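3.2 Reporting rules for simulated assembly

Trials on the Tramon bench follow the Gerkine protocol. Each policy gets 15 attempts per start pose, and every attempt counts – resets after a failed grasp are logged as failures. Figure 4 shows a hooked beam held by the gripper, with a post standing to the left.

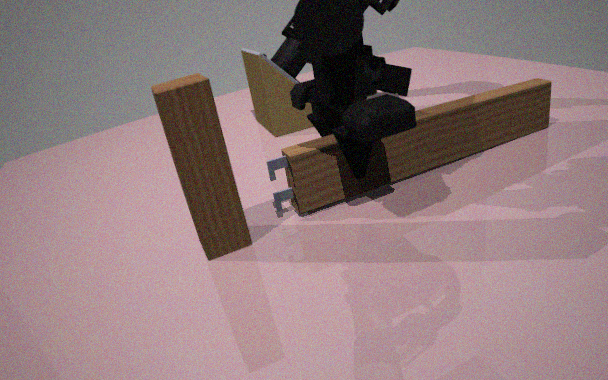 Figure 4. Simulated assembly task.

An attempt ends at 600 control steps. Random seeds must be published with the results.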